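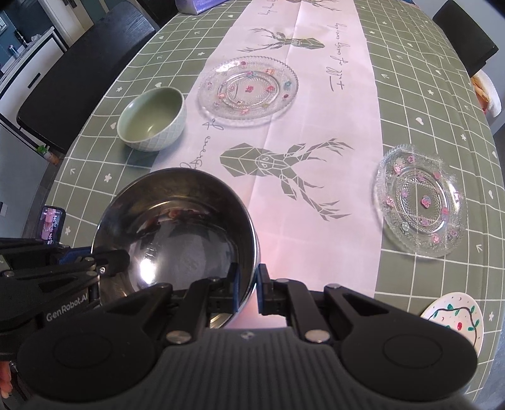
To: handheld-collection list
Subject: Re: Tableware rules, draft 2

Replying to the question from the Ultton site, quoted here so the rest of the list has it:

> Section 4 of the draft says bowls are to be gripped at the rim, one jaw
> inside and one outside. Our operators have been picking up the small
> bowls from the outside, across the full width, when the jaws open far
> enough. Do we have to throw those episodes out? We have up to 3,000 of
> them from the spring. Also, does the rule cover glass plates, and what
> do we do when two operators work at the same table?
>
> Ultton site desk

You don't have to throw them out. Tag them "outside grip" and leave them in the set. The rule applies to new recordings from the start of October. What we want to avoid is a mix of both grips on the same kind of bowl with no tag, as happened in the Firosthorpe batch. Biswas had to sort that one by hand and it took 17 working days.

For bowls with a rolled rim, both pads should be flat on the metal before the lift. If one pad touches only at its edge, open up and try again. Keep the retry in the episode. Please don't trim it.

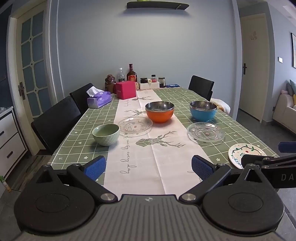 Glass plates are covered by section 5, and I agree the wording is thin. The next draft will say: grip the edge, lift no higher than 15 centimeters, and set the plate down before opening the jaws. Plates with a scalloped edge go under the same rule. Patterned cloths and runners are fine and should not be swapped for plain ones.

With two grippers at one table, each operator starts with the jaws open and empty. Agree beforehand who takes which pieces. If the grippers touch, stop, back off and mark the episode "contact". It still counts toward the session total.

Household things that are not part of the task can stay on the table if they are out of reach of the work. Tiltcombe asked for a fully cleared table and we decided against it.

Comments on section 5 by the end of September, please, to the list and not to me directly. The section on cutlery is still open.

Rules editor, Firosthorpe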